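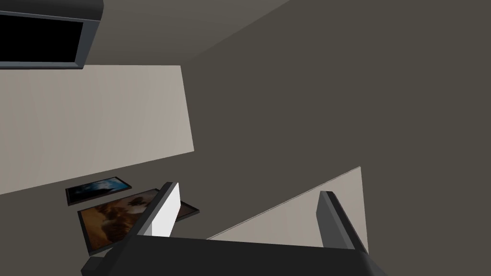

The founder of Drikwood would like you to believe that your kitchen is making you tired. Her company sells a paint range called Gesik, eleven shades running from charcoal to something the tin calls "wet bark", and she has spent the past year telling renovators that white walls are finished. When we spoke she kept coming back to a broad, dim stretch of grey-brown, with one bright white patch low down to catch the light. "Your eye needs somewhere to land," she said. I asked whether that was a finding or a feeling. "It's an observation," she said, after a pause.

The observation costs $300 a tin. A comparable dark grey at my local hardware store is $50, and I asked her what the other $250 was paying for. "Depth," she said. "You live with a cheap colour for a winter and it goes flat on you." Had anyone tested that? She mentioned a trial in 30 homes, organised with Ultura, the company that makes the base. Ultura also owns a share of Drikwood. She didn't see a problem there. "Who else was going to pay for it?"

The owners were asked whether they felt calmer after repainting. Most said yes. None had been given an ordinary grey to compare it with, and all of them got the paint free.

She was better company on the practical side. Dark walls show every bad patching job, she said, and people skimp on sanding. She'd leave a south-facing hallway alone. "I've talked customers out of it. They ring back and thank me."

I asked what colour her own kitchen was. "It's a rental," she said. "It's cream."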